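Unit 6: Pose tracking and time alignment for hand-held gripper data
Course notes, Robot Software Tooling

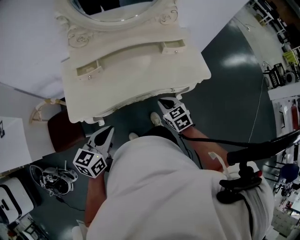 The previous unit covered calibration of the wide-angle head camera. These notes assume you have the intrinsics file and a working install of Kavska, the course logging tool.

6.1 Frames

Four frames are used: world, head, left gripper, right gripper. The marker cube frame is fixed to the gripper body by a rigid transform, stored once per device. Do not estimate this transform again for each session. Small errors in it look like wrist rotation and the policy will learn them.

6.2 Cube detection

Each visible face gives four corners. With two faces in view, solve for a single cube pose using all eight corners together. Solving each face alone and averaging the results is a common mistake – a single flat marker seen at a shallow angle has two likely poses, and the average of a right one and a wrong one is useless.

Undistort the corner points, not the whole image. Near the edge of a wide lens, resampling blurs the marker borders and detection drops off.

6.3 Dropouts

A cube is lost when it passes under a table edge, behind the forearm or out of view. Kavska fills short gaps from the gripper's inertial data. The default limit is 90 ms. Longer gaps are flagged and the segment is split. Do not raise the limit to save a recording.

6.4 Clocks

The head camera and the grippers run on separate clocks. Offset is estimated by matching angular speed from the cube track against the gyro, then refined by least squares. Drift is modelled as linear. Plot the residual before you accept the fit. A sawtooth means dropped frames, and no offset value will fix that.

6.5 Lab task

The Nimitz set has 568 segments in the home furniture group. Run the tracker on all of them with gap filling off, then on. Report the share of frames with a valid pose for each hand, and the median reprojection error in pixels. Cap the solver at 1,000 iterations.

Submit your config file with the report. Marks are taken off for hard-coded paths.

Reading for next unit: the Onyeka planner notes, sections 1 and 2.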